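Bench notebook, layout table
2/9/20

Carried on with the sorting surface for the Plasero job. The bare tabletop was no good for this. Everything we set down drifted toward the near edge by the end of a session and we had no way of saying where a piece had been. Kraft paper over the whole top, off the Paltow roll, taped down underneath so the corners don't lift. The roll is getting thin. Another order needed before October at the rate we go through it.

Grid laid in blue painter's tape. Started from the long center line and worked outward by eye. I had meant to snap chalk lines first but the chalk box is still over at Cuevas with the rest of the marking tools. Short lengths of tape got used up where they would fit, so not every line is continuous. For our purpose a cell only has to be recognizable as a cell. If two people can agree that a cup is in middle left and not upper left, that's enough.

Naming, so we all write the same thing on the sheets: rows are upper, middle, lower. Columns are counted outward from the center line, left or right. Don't use letters. The old sheets used letters and half of them were read from the wrong side of the table.

First pieces down were the mug with the blue rim and the clear glass piece, stacked, glass in the mouth of the mug. Left of the center line, middle row.

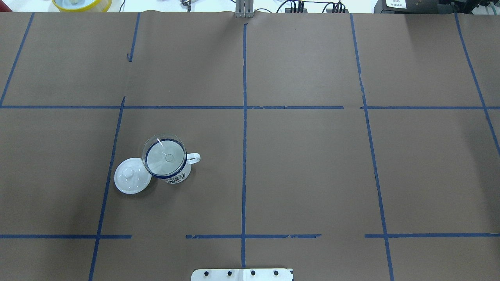 Arkance wrote back the same afternoon, having had the layout notes for a week: stacked pieces should be logged as one item with two parts, and the cell should go by whatever is touching the paper. They also want the handle direction written down every time, because a mug turned around counts as a different placement in their sheets. Fine by me on the first point. On the second, I'd keep it to four directions (toward, away, left, right) and not try for angles. Today's mug goes in as handle right.

Revised the log sheet to match. Columns now: item, parts, row, column, handle, remarks. Old sheet had 18 columns and most were never filled in.

Stock list as of this entry: 237 pieces on the crockery shelves, 328 counting the glass and lids. The spreadsheet still says 1,513, which includes everything that went to Cuevas and was never taken off. Needs cleaning up before anyone plans from it.

Notes on materials:
Painter's tape comes up from kraft paper only if you pull slowly and flat. Fast and it takes the top layer of paper with it. Tried it on an offcut.
Don't wipe the paper down. Damp cloth on the offcut left a ripple that didn't go flat again. Brush only.
Ceramic slides well enough on it. Haven't tried anything with a rubber foot.

To do:
Straighten the worst of the lines, or leave them and draw the map to match. Leaning toward the map.
Close up the lower horizontal where there are gaps.
Get the chalk box back.
Print the new sheet and throw out the old ones, including the stack under the sink.
Ask Arkance whether a saucer under a mug counts as a part or as its own item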